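Before You Start the Next Run: Our New Sorting Rules

I finally got the sorting rules down to one page, and yes, I know the old version ran to 16. Sorry about that! Most of you had stopped reading it, and after a month of sitting in on runs at Fivilthorpe I can't say I blame you. Half of it was about a conveyor we got rid of before I was hired.

So the new page starts with the bins. Check that they're empty before the arms are switched on, and I mean put your head over each one and look. A stray clip from the last batch ends up in somebody's count, and then we all spend the afternoon arguing about which batch it came from. Worn bins are fine to use. Scratches don't bother me, cracks do, and a cracked bin goes to the Bastos shelf with tape on it so it doesn't wander back.
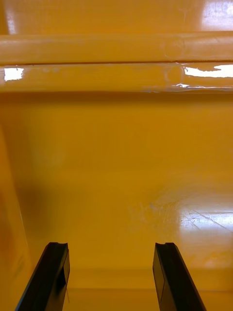

The other thing I want is a slow pass at the start of the day. Run the arms at 60 percent of normal speed, go through every reach position once with nothing to pick, and keep a hand near the stop button the whole time. If a finger touches a wall, you stop and reteach that position. Please don't nudge the bin over to make it fit – I've seen that done, and by lunch the bin has crept back and you're where you started.

Next, the tray. We've settled on no more than 4 parts in it at a time, laid on clean white paper with space between them. Boards and wires can share a tray as long as they aren't touching. I got some grumbling on this one from the Tusance folks, who like to load up and let it rip, but tangled wires are where most of our dropped picks come from and I'm holding firm. Change the paper when it's marked up or creased.

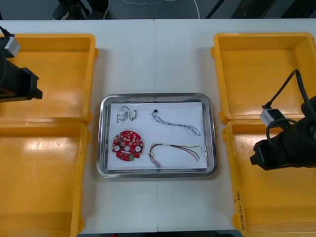 Then there's where people stand. You can be behind the table while the arms are on, but hands stay off the tabletop until both arms are parked and the light on the Flasuda panel has gone green. Both arms, please. One parked arm and one still thinking it over doesn't count, and I don't care how close you are to the end of the batch. If you need to fix something, park them, fix it, and start again from the last logged pick.

Cables on the floor are on the list too. I'd like them along the wall or under a cover before the morning run, and whoever opens up signs for it.

Last item, and the one I expect to hear about: boards get picked by the edge. Fingers don't go on chips, connectors or capacitors, even if that's the easier grab. And when a finger has to come down near the tray rim, the approach gets checked at slow speed first, every time the tray has been moved.
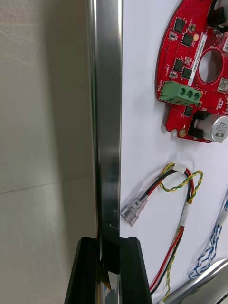

Zulema Gallardo wrote back on the draft that the edge rule is fine for flat boards but she'd like something in there for harnesses, as grabbing one by the connector is safe enough and grabbing it by the wires usually isn't. She also asked for the slow check to be logged, with initials, so the late crew knows it was done.

I've added both. The harness line now says connector body first, bundled section second, single wires never. The log sheet has a new column for initials, and I printed 300 of them, so there's really no excuse for writing on the back of your hand.

The page goes up by the door in December. If something in it doesn't work at your table, tell me before then and bring the log sheet with you.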